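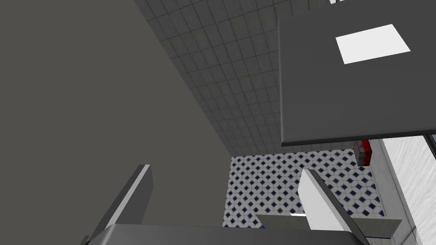 *Última alteração: março*

# Do master à caixa: prensar um disco numa editora pequena

Notas para a fala. Não ler tudo. Se o tempo apertar, saltar a parte das capas.

## Abertura

- Agradecer e dizer logo de que se trata: o percurso de um LP dos Zundness, editado pela Stollo e prensado na Paten.
- Tiragem: 1000 exemplares, vinil preto, capa simples, encarte.
- Onze faixas. A ordem digital e a ordem do vinil não são iguais, e explico porquê mais à frente.
- Perguntar quem na sala já encomendou uma prensagem. Se forem muitos, encurtar a secção seguinte.

## O master

O primeiro erro foi meu. Enviei à fábrica o mesmo master que tinha ido para as plataformas. Estava alto, muito limitado, e com os sibilantes da voz bastante presentes. No digital passava bem. No corte, os sibilantes distorcem, sobretudo perto do centro do disco, onde a agulha percorre menos sulco por segundo.

Pedimos um segundo master, só para vinil:

- menos limitação;
- graves em mono;
- de-esser na voz, faixa a faixa;
- um ficheiro por lado, com os silêncios já no sítio.

Este último ponto poupa muitos e-mails. Se mandarem as faixas soltas, alguém na fábrica terá de decidir quanto silêncio fica entre elas.

## A ordem das faixas

Quanto mais longo o lado, mais baixo tem de ser cortado. O lado B estava comprido e acabava com a canção mais ruidosa do disco — o pior lugar possível para ela. Passámo-la para a abertura do lado e fechámos com a balada. A banda não gostou na primeira semana. Depois ouviu a prova e aceitou.

Mostrar o alinhamento antigo e o novo. Dar tempo para lerem.

## A prova de prensagem

- Ouvir em mais do que um gira-discos, incluindo um barato.
- Ouvir os dois lados do princípio ao fim, sem fazer outra coisa ao mesmo tempo.
- Anotar cada estalido com o minuto e o segundo.
- Comparar cópias. Um estalido que aparece no mesmo ponto em todas vem do corte ou da matriz. Se aparece só numa, pode ser daquela cópia.
- Verificar se os rótulos estão no lado certo. Os nossos vinham em branco, com A e B escritos à mão, e mesmo assim trocados numa delas.

Rejeitámos a primeira prova por causa de um ruído repetido no início do lado A. A Paten refez a galvanoplastia desse lado e não cobrou. Tínhamos isso por escrito no orçamento, e recomendo que peçam o mesmo.
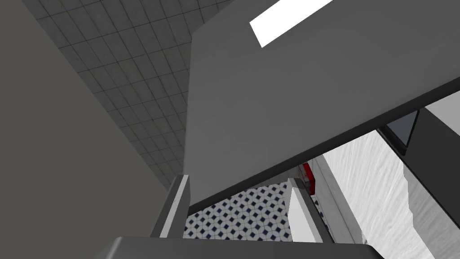
Da plateia, na última vez que dei esta palestra, veio a objeção de que uma editora pequena não pode esperar por uma segunda prova quando já tem o concerto de lançamento marcado, e que mais vale aceitar um estalido do que chegar à sala sem discos. Percebo o argumento. A minha resposta é marcar o concerto só depois de aprovar a prova. Quem não puder, que leve uma edição em cassete ou aceite encomendas à porta.

## Capas e encartes

- Usar o molde da gráfica, com as margens dela.
- A lombada é onde há mais enganos. Imprimir em papel, dobrar e pôr na estante.
- O número de catálogo tem de ser igual na lombada, no rótulo e na zona junto ao fim do sulco. O nosso é 1476 e saiu certo nos três sítios, à segunda tentativa.

## Distribuição

A Staniforth ficou com parte da tiragem à consignação. O resto vendeu-se nos concertos e pela página da editora. Consignação quer dizer que o dinheiro entra tarde e que as devoluções contam. Não gastem esse valor antes de receberem o acerto.

As provas ficam no arquivo. Há sempre quem escreva a pedir para as comprar, e a Stollo responde que não vende.

## Perguntas

- Se perguntarem por vinil colorido: não fizemos, não tenho dados para comparar.
- Se perguntarem por preços: remeter para o orçamento da fábrica, que muda com a tiragem e o peso.
- Deixar o contacto da editora no ecrã até ao fim.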